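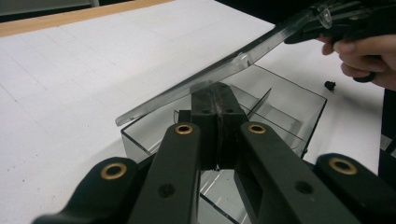
4.2 Changing the Blade on the Stavau Bench Saw

Read section 2 before starting. Use only blades rated for the saw's top speed of 3,000 rpm.

1. Switch the saw off and unplug it. Wait for the blade to stop.
2. Raise the blade to full height and lift out the table insert.
3. Lock the arbor with the pin on the left side of the housing.
4. Turn the arbor nut toward the front of the saw to loosen it. Remove the nut and outer flange.
5. Lift off the old blade. Wipe both flanges with a dry cloth.
6. Fit the new blade with the teeth at the top pointing toward the operator.
7. Replace the flange and nut. Tighten to 20 N·m.
8. Release the pin, refit the insert, and turn the blade by hand for 2 full turns.

CAUTION: Carbide teeth chip easily. Do not set a blade down on a metal surface.

NOTE: If the blade rubs the insert, check the flange for pitch buildup, then see section 4.5. Replacement inserts are sold under part no. 879.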